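3.2 Small repairs and the question of when to bother

We turn now to the part of the survey that gave us the most pleasure to read, and, it must be said, the most trouble to code. Of the 600 households we wrote to in Brurkley and Fadeck, a good many sent back more than we had asked for. The form left two lines for the question "What did you last mend, and why then?" and people wrote up the margins, over the back, and in one case onto a second sheet pinned to the first. We are grateful to every one of them.

The pattern that came through most clearly is that people in both towns live with a worn thing for a long while before they do anything about it. A dripping tap, a coat lining that has come away at the armhole, a door seal that lets in the cold: these are noticed, talked about at supper, and then stepped around for months. In Fadeck, where the hardware store closed before our study began, 53 households told us they had put off a repair past the winter in which they first noticed it. Several used the same phrase, "it still does what it does," and we have borrowed that phrase for our coding sheet (category 2, "still working, known to be worn").

Soft parts take up most of this category. Washers, gaskets, shoe heels, chair feet, the rubber edge on a window squeegee, the pads and grips on tools of every kind. They are cheap and made to be replaced, and they tend to go at an edge first while the hard parts around them look much as they always did (Figure 4). 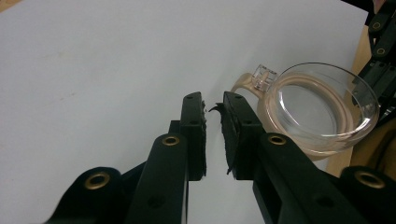 Figure 4. Wear in a soft part. The upper edge of the thicker rubber pad, on the right, is torn and frayed, with a small curled flap standing out from it.

Why, then, do people wait? Cost was named far less often than we had expected, and we went back over the forms to be sure we hadn't misread them. What people wrote about was finding the right part. One woman in Fadeck had carried an old washer in her purse since January, hoping to match it, and had been sold the wrong size more than once. Others said they didn't know what the piece was called and felt foolish asking for it across a counter. In Brurkley, where the Tak Street market still has a stall that sells loose fittings by the handful, this complaint hardly came up at all, and repairs of the same sort were made much sooner.

We would be careful about leaning too hard on the stall. Brurkley homes are older, on the whole, and people who live in older homes may simply get more practice. The Falis interviews, which we come to in Section 4, were set up partly to pull these two things apart, with mixed success. Still, it seems fair to say that being able to hold a part in your hand and compare it with the old one matters a great deal to people, and that a catalog with 100 near-identical drawings does not do the same job for them.

Last updated: 4 October 2022

Contact the authors | Copyright, all rights reserved | Back to top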